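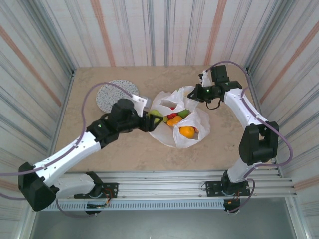
3.2 Carrier bags and the storing of mixed fruit at home

The households in the Stiveo survey were asked where fruit stays between the shop and the bowl. We had expected that most of it is moved on the day of purchase. Of the 257 households which returned the diary, a large part wrote that the fruit remained in the carrier bag until the next day, often on the kitchen counter and with the mouth of the bag open. This habit has received little attention in the literature on household food waste, where the refrigerator is usually the first place of storage to be considered.

Mixed bags were the normal case. Citrus was put together with apples or pears, and small soft fruit was added last because it bruises easily. In the diaries this order is described many times, but the order does not survive the trip home. Small fruit rolls down into the folds beside the heavier pieces, and the person who unpacks must open the film quite wide to find it. Several respondents in Skaten said that they tip the whole bag out for this reason, and the same respondents reported more bruised fruit than the others.

We have considered 2 properties of the bag to be important for unpacking. The first is stiffness. A thin film collapses around its contents as soon as the handles are released, and it then has no clear opening. The second is how well the contents can be seen through the material. Plain translucent film lets the colour of an orange come through. Printed film is harder to judge, as the ink lies over the fruit and, when the theme of the print is fruit also, the two can be confused at a quick look. In the diaries from Berar, where printed bags are more common, 11 households mentioned a piece which was forgotten in the bag and found only when the bag was taken for the rubbish.
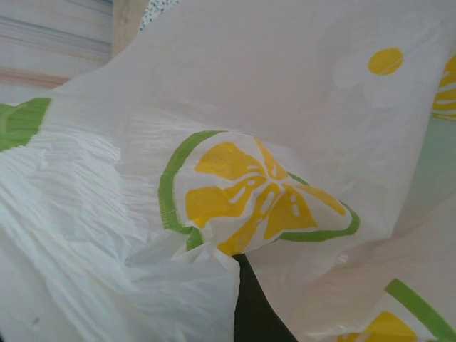
M. Krawczyk
Research Officer, Household Storage and Packaging

Figure 1. White plastic bag with a repeating print of citrus slices and flowers. The slice near the centre is distorted where the film is gathered into a small knot at its lower part.

The print can also serve as a simple indicator of strain in the film. A citrus slice is drawn as a circle, so any departure from the round shape is easy to notice without instruments. In Figure 1 the green rind of the central slice is drawn out to a point on the right side, and tiny wrinkles spread from the pinched place beneath it. We do not propose this as a measurement - the film is curved and the distance to it is not controlled - but it was useful when we sorted the 50 photographs that respondents sent to us in November.

Respondents were not asked to weigh the bags, and the diary had no separate line for bags which were used a second time. Both points are taken up again in Section 5, together with the paper bags.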